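Vernis ou huile pour un plateau en pin ?

Estinard
9 January 2020
Bonjour, on me propose une « huile-cire protectrice » à 116 euros pour le plateau de ma table de cuisine, avec dix ans de tenue promis. J'ai du mal à y croire. Quelqu'un a du recul, ou je reste au vernis ?

Pavliuk
Dix ans, sur une table où l'on mange ? Je demanderais à voir. J'ai huilé la mienne en septembre et j'ai déjà des auréoles sous les verres. Le vernis raye, d'accord, mais au moins il ne boit pas le café.

Rastham
Tout dépend de la préparation, et là-dessus les vendeurs sont discrets. Ponçage au 120 puis au 180, dépoussiérage, deux couches fines. Monter au 800 avant une huile, je n'en vois pas l'intérêt, le bois n'absorbe presque plus rien. Méfiez-vous aussi du brillant : sur du bois noueux, ça accentue tout. 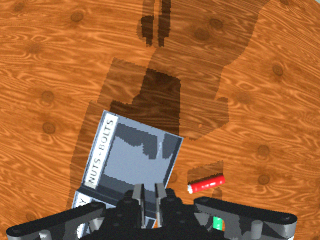 Veinage et nœuds, aspect brillant.

Si ça vous plaît, tant mieux. Moi, je prendrais un mat, et sûrement pas à ce prix-là.

Zerurbridge
pareil, vernis et puis c'est tout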